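About Brastateck

Hi, I'm Rekha Panicker, and I look after the rules at Brastateck. I know, I know – but I love this job, and I'd like to tell you who we are and how we work, because the how is most of what people come to us for.

We're a small shop that helps other companies bring robot arms onto their benches safely. Edvin Kristiansen started us in a rented unit on the Goltley estate, with one arm, one very patient landlord and a binder of handwritten notes about what not to do. I joined the following August and typed the binder up. It's now our house code, it runs to 40 pages, and every customer gets a copy on day one (Bonton have theirs laminated, which made my week!).

So what's in it? Mostly plain habits. Every work area gets a mat with a grid on it, and if you move something you say which square it went to. You start with simple things, a block or a piece of fruit, before anybody's real product goes near the fingers. Hands stay off the mat while the arm has power. One person runs the arm and says out loud what's coming next, and anyone in the room can call a stop, including visitors, including the new kid who started on Monday. You never have to explain a stop before you call it.

We also write things down, lots of things. A new task has to go through 100 logged tries before we'll sign it off, and the bad ones get logged just as carefully as the good ones. Edvin once made me redo a whole set over a missing start time. I was furious for a day and then I put it in the code, page 8.

Finger pads get looked at before each shift and the mat gets smoothed and wiped. If you change the pads you go back and repeat your checks, even if the new ones look the same as the old ones. That rule came out of the Onuoha project, where we learned it slowly.

Do we do the formal standards side too? Yes, and I enjoy it more than I should. We'll read the official documents with you, help with your risk assessment and sit in on the inspection if you'd like some company. But we'll always start at your bench, with your people, and ask them what worries them.

We've trained 290 people so far. If you'd like to be next, give us a call any weekday after 8 in the morning. You'll probably get me, and there's a good chance I'll keep you talking for a while – Edvin is quicker if you're in a hurry.

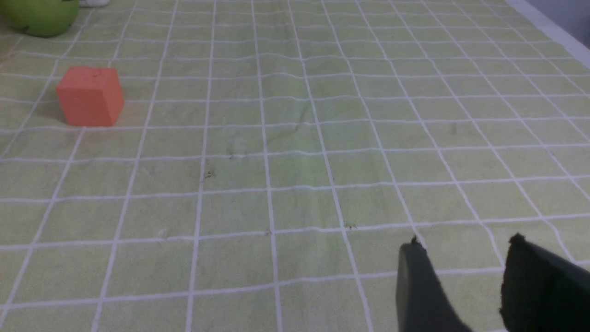

Block and apple on the grid mat, gripper open.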